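Progress report, Clollano household textiles grant, 15 November 2025

Laundering trials at the Prasten site are on schedule. Of 1,000 cloths issued, 678 have been returned and weighed.

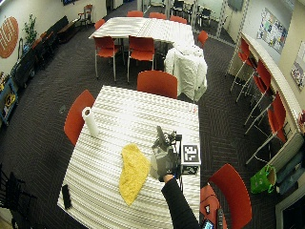
*Yellow cloth on striped table covering.*

Lint loss data from Kurian remain incomplete; the second batch was logged without dry weights and will be repeated.

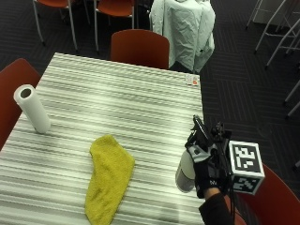 Spending is within budget. The Vosby detergent order (800 doses) is due in January, when phase 2 begins.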